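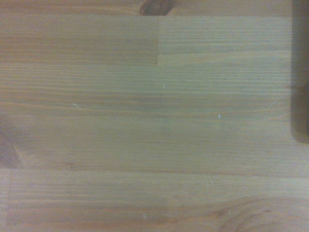

Budget thread, robot cell number two. Posting the whole list because when I went looking for one last year I found plenty of arm reviews and almost nothing on what the rest of the room costs. Small lab, tabletop work, one arm per table. Numbering the posts so people can argue with specific ones.

1/ Start with the table. I had 3000 in the plan for an aluminum profile frame with a slotted plate. Struck it out. Solid glued softwood on heavy legs is stiff enough for the payloads we run, and you can put a screw in it anywhere.

2/ What wood costs you is flatness over a season. Check it in October when the heating comes on and again in spring. Our rule: if a straightedge shows more than 2 mm of gap across the working area, the top gets planed or replaced. Put one replacement top in the budget and forget about it.

3/ Finish matters more than species. Matte, always. Gloss gives the wrist camera a hot spot under ceiling lights and then you're buying diffusers. Clear matte oil, two coats, a week to cure before anything gets mounted.

4/ Knots and strong grain: Jong-dae Sun wanted a plain gray mat over everything so segmentation has an easy background. Fair point for early testing. I want the policy to see wood, scratches, specks and all, because the customers' tables have those. Compromise in the budget: one roll of gray mat, shared between cells.

5/ Arm. Three quotes in. I won't post the prices, two of them are under NDA until we sign. What I will say is that the spread between the quotes was smaller than the spread between their service terms. Read the service terms first.

6/ Ask each vendor these in writing: who pays freight on a warranty return, is there a loaner, how long is the controller supported after end of sale, is the brake test included in the annual service. Skalon answered all of them in one email. Butent answered the freight question with a brochure.

7/ Gripper. Parallel jaw, electric. Pneumatic is cheaper per unit until you add the compressor, the dryer, the hose routing and the noise complaint. For one or two cells electric wins. At six cells I'd run the numbers again.
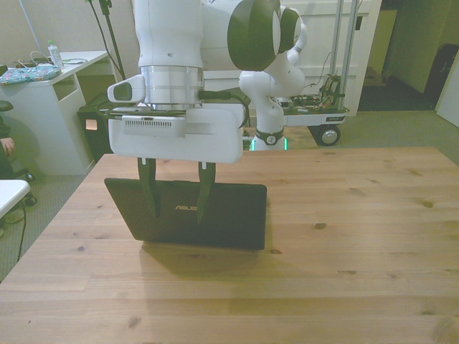

8/ Fingers are a consumable. Treat them like drill bits. The stock ones are a fine start, but anyone handling thin rigid things — laptops, trays, book covers — will want a second profile within a month. I carry 40 pairs per year per cell as a line item. Leif Bråten says that's high. Leif does not have my interns.

9/ Wrist camera. Budget the mount and the cable along with the camera. The cable is what fails. It flexes every cycle, and the connector at the flange end takes all of it. Two spares per camera, same length, same supplier, labeled and in a bag.

10/ Fixed camera. Cheaper than the wrist camera, worth more than you expect when you have to work out why a grasp failed. Buy a decent stand or bolt it to the wall. Light tripods get kicked, and then your calibration is a historical document.

11/ Compute. Do not let anyone sell you a workstation per cell before you have data. One training box, shared, plus an ordinary laptop at each table for control and logging. Re-check when the queue on the training box is longer than a working day.

12/ Power and network. Get the electrician's quote before you sign for the arm. Ours came in at 1717 for one new circuit and two outlets, and it would have been less if we'd asked while the walls were already open for something else. Separate circuit for the arm controller. Don't share it with a space heater.

13/ Floor. Carpet is workable and everybody will tell you it isn't. What you need is a base that doesn't depend on the carpet: weight low down, leveling feet, wide plates under them. If your arm is on a cart with casters, budget for jacks or locking feet that take the wheels off the floor. Brakes on the wheels alone are not enough at full reach.

14/ Safety. Risk assessment first, hardware second. Eilif Kvam did ours and charged for two days. Out of that came a speed limit, a marked zone, a second stop button on the operator side, and a rule about where chairs go. The hardware on that list was cheap. The two days were the expense, and I'd pay it again.

15/ Test objects. People forget this completely. You need real things, in duplicates, and some will get dropped. Old office laptops are good: rigid, slippery, awkward center of mass, and IT is happy to be rid of them. Pull the batteries or check them for swelling first. Budget line is small but it needs to exist, or someone will be paying for it out of pocket.

16/ Cable management. Sleeving, clamps, hook-and-loop, a label printer with too much tape. One afternoon of labor per cell at setup and an hour a month after that. I've never seen anyone budget the hour a month.

17/ Labor is the biggest line and the one that gets cut. Cell one took Ingegerd Blomqvist and me three weeks from crate to first useful recording. I've put three weeks down again for cell two. The temptation is to write one week because we know how now. The arm may be a different make, so the driver work starts over.

18/ Contingency. I use fifteen percent on hardware and thirty on integration. Finance asked why they differ. Hardware has a quote behind it. Integration has my opinion behind it.

19/ Lead times, as quoted to me: arm ten weeks, gripper four, camera from stock, table top two. Order the arm, then the gripper. Hold the cameras until the arm has a ship date, the models change every few months and the return window is short.

20/ Prices and lead times are what I had on paper as of March 7, 2026, delivered to Drirovville. Yours will differ by freight if nothing else.

21/ Correction to 7: the electric gripper price I compared against did not include the wrist adapter plate. Still cheaper than pneumatic for two cells. Check whether the plate is in your quote.

22/ Several people asking about the spreadsheet. I'll strip out the vendor columns and put it up once the arm contract is signed. Rows are the same as the posts here, plus a tab for spares.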